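Counting the whole bench
What a small computer refurbisher learned from budgeting for its first robot arm

The first quote Quinlan received for a robot arm was one page long. The spreadsheet the company now uses to plan a robot station runs to 193 lines, and most of them have nothing to do with the arm.

Quinlan takes in retired office computers, pulls out the parts worth keeping and sells the rest as sorted scrap. Last year it processed 2803 desktop units, nearly all by hand. The work is repetitive and hard on the wrists, and the company had trouble keeping people in the job for longer than a season. By February the owners had set money aside for one station and started asking suppliers for prices.

They spoke to two. Minance offered a complete cell with guarding, software and a service contract. Bivetti sold the arm and gripper and left the rest to the buyer. On paper the Bivetti option looked far cheaper, and it was the one Quinlan chose. The savings shrank once the company added up everything that had to go around it.

The base was the first surprise. An arm can only be as accurate as whatever the work sits on, and the old benches flexed. Quinlan ended up with a platform of slotted aluminum rails, which lets staff bolt things down and shift them later. Fixtures came next. The company prints its own in grey plastic and had budgeted for a single design. It is now on version five of the plate that sits beside the computer, and each version cost printing time and a few days of testing.

Then there was the camera. Office desktops look alike from the outside, but the insides vary a good deal from model to model, and cables rarely lie in the same place twice. A gripper working to fixed positions would soon be reaching for the wrong thing.
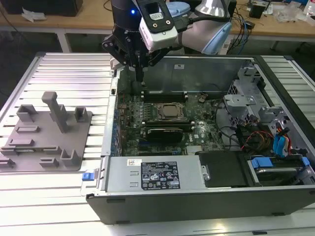

What to put in the budget

Quinlan now splits its planning into purchase costs and running costs, and it is stricter about the second. Gripper fingers wear. Fixtures crack and have to be reprinted. Somebody has to set up each new model of computer before the arm can work on it, and those hours were missing from the first plan altogether.

The company also paid for software from Zamico to manage the job list, after trying to get by with a free tool. The licence renews every year, so it sits with the running costs beside power and insurance.

Floor space is another item that is easy to leave out. The station takes up more room than the hand bench it replaced, mostly for cabling and for getting at the platform from the sides. Moving the incoming shelves to make way took a full weekend of paid overtime.

For other small shops, Quinlan suggests asking each supplier for a price that includes the base, mounts, cables, training and first-year service, even if you plan to buy some of those elsewhere. It makes the quotes easier to compare. The company also recommends choosing one task to begin with and costing only that. Its own list started with memory and drives, and the drives were put off until the next budget year.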